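About Lastus

Hello, and thanks for clicking on the page most people skip! I'm the person behind Lastus, a small repair and refurbishing shop for desktop computers. I started it one January in my spare bedroom, with a borrowed soldering iron and a tower PC my aunt was about to take to the tip. It got a new power supply and a good clean, and she used it for years after that.

Word went round the family, then the street, then the school my aunt worked at, and before long I couldn't get to my own bed for computer cases. So I took the lease on the old Tanabe shoe shop. We still have their wooden counter and their bell on the door (it's very loud, sorry in advance).

What do we do all day? Mostly repairs. You bring in a desktop that's slow, noisy or plain dead, and we have a look and ring you with a price before we touch anything. Looking costs £11, and we take that off the bill if you go ahead. If I think it isn't worth mending I'll say so, and you can take it home or leave it with us for parts.

The other half is refurbished machines. Offices get rid of perfectly decent computers all the time, and we collect them, wipe the drives, swap whatever is tired and sell them on. Last year that came to 334 machines, and I'm still a bit giddy about it. Prices start at £30 for a basic one for homework and emails, and the fanciest thing on the shelf at the moment is £475.
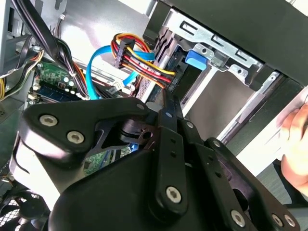 Inside a desktop tower, in among the cables.

We keep our job notes in Filex, so if you come back in two years moaning about the same fan, I can look up what we did to it. Every repair has a six-month guarantee, parts and labour.

Our second bench is over in Ataritz, open on Saturday mornings in the back of the library. It's drop-in and a bit chaotic, and children are very welcome to bring questions. We don't do phones or printers at either place. I tried printers for one summer and I'd like to forget it.

If you're passing, come in and ring the bell. The kettle's behind the counter, and parking is free in the side street after ten.

Page last updated 2024-11-01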